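4.2 Cable hanging at Oruvton: the task and the people beside it

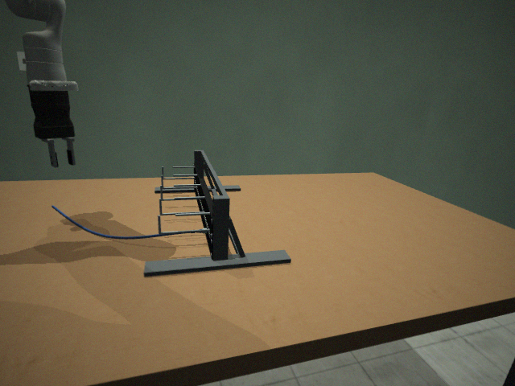 Figure 3. Simulated model of the cable hanging station: arm with two-finger gripper, pegged rack and blue cable.

The hanging station was the first at the Oruvton workshop to be considered for automation. Before the change, each cable was taken from the bench by hand and laid over the pegs of a rack, where it waited for inspection. The model in Figure 3 was made by Silviu Barbu from measurements taken in July. It leaves out the neighbouring benches and all other equipment, so it should be read as a model of the task and not of the workplace.

Cable is a difficult material for a gripper with parallel fingers. A person feels when the cable twists and corrects the wrist without thinking of it. In the model this correction has to be planned, and the free end must be kept in view during the whole movement. The workers we interviewed described the same difficulty in other words. Irina Moldovan, who had hung cables for five years, told us that "you hold the end with your eyes."

Our material consists of 182 pages of interview notes and two group meetings, in which the simulation was played on a screen and the workers could stop it at any moment. They stopped it often. Most comments concerned the order of the pegs. The planner began with the lowest peg, while the workers preferred to fill the rack from the top, as a hanging cable then does not catch the next one. This rule was not written in any work instruction.

After the meetings the tasks were divided again. Workers who earlier hung cables now check the finished racks and decide when the arm must be stopped. Some of them valued the relief for the shoulders. Others said the new work was lonelier, as two people had earlier shared one bench and talked. Cornel Zamfir, the shift leader, also noted that new employees no longer learn the behaviour of the cable by handling it. We return to this loss of practice in Section 5.

Related articles
Tsuchiya, K.: Operator trust after the Flovance trial
Cuypers, I.: Who may stop the line? Notes from Kleinschmidt

We use cookies to remember your reading preferences. Accept all | Manage settings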